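Wasance Racing Community Help
Home | Ownership | Rules and Stewards | Race Fields | Ask the Community | Sign in

Transferring a part share in a racehorse before nominations close 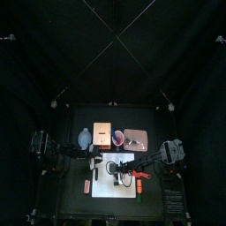
Posted by Gudrun Isaksson, March 11, 2025
303 views

I hold a 12 percent share in a four-year-old gelding trained at Brinden. The horse is leased by a syndicate of eight, and the managing owner handles entries, accounts and all dealings with the racing office. I wish to transfer my share to my brother, who does not at present hold an interest in any horse. The managing owner has no objection and has confirmed this in writing.

The trainer intends to nominate the horse for the Soren Handicap in April. My concern is one of timing. If the transfer is lodged before nominations close but has not been processed by the day of the race, in whose name does the horse run, and to whom is any prize money paid? I should also like to know whether the transfer could put the nomination itself at risk. The syndicate agreement deals with the sale of shares to outside parties at some length but is silent on transfers within a family.

I would be grateful for replies from members who have completed a transfer of this kind while a horse was in work.

Comments (3) | Share (12)

Willems
Member, Ownership section

The position depends on the register as it stands when the race is run. A transfer that has been lodged but not yet processed has no effect on the ownership recorded in the race book, and you would continue to be treated as the holder of the share. Prize money would be distributed according to the register on that day. If you and your brother wish him to have the benefit from an earlier date, you may agree that between yourselves in writing, but the racing office will not act on a private agreement and should not be asked to do so.

The nomination should not be affected by a change in a minority share. It is made by the trainer on behalf of the managing owner, and neither of those is changing. Difficulties tend to arise where the managing owner is replaced, or where the incoming party has not been approved. Your brother will need to be registered as an owner before the transfer can be considered. In my own case that step took longer than the transfer itself, and I would advise him to apply at once.

You mention that the horse is leased. Please read the lease as well as the syndicate agreement. A lease will often require the consent of the lessor to any change in the lessees, whatever the relationship between the parties, and the consent of the managing owner does not stand in its place. Where a lessor has signed, attach the signed page to the transfer form. Ours was returned to us once for want of that page and we lost the better part of a month.

Training fees are a separate matter. The stable will invoice whoever appears on its own account list, so you should write to the stable office and state the date from which your brother accepts liability. Until that is acknowledged, assume that the account remains yours.

Found helpful by 8 members

Stable Door
New member

I did this with my father's share and it was fine. Fill in the form, both sign it, send it off. The fee was small. I cannot recall whether the horse ran in between, but I do not believe it did.

Found helpful by 0 members

Paddock Rail 400
Member, Rules and Stewards section

I agree with the first reply and would add two points.

First, check whether the other members of the syndicate hold a right of first refusal. An agreement that is silent on family transfers may well treat your brother as an outside party for this purpose. If so, each of the remaining members should be offered the share or should waive the right in writing. An email from each is usually sufficient, although the agreement may call for a signed notice.

Second, consider leaving the transfer until after the Soren Handicap. There is no advantage in having papers under review during the week of a race, and the managing owner will have enough to attend to. Your brother can complete his own registration in the meantime – it does not depend on the transfer – and the form can then be lodged as soon as the prize money has been distributed. If the horse is insured, notify the insurer of the date of the change as well. Policies on part shares are commonly written in the name of the individual holder and do not pass with the share.

Found helpful by 12 members

Replies are the views of members and do not replace the published rules of racing.
Contact the moderators | Terms of use | © Wasance Racing Community | Back to top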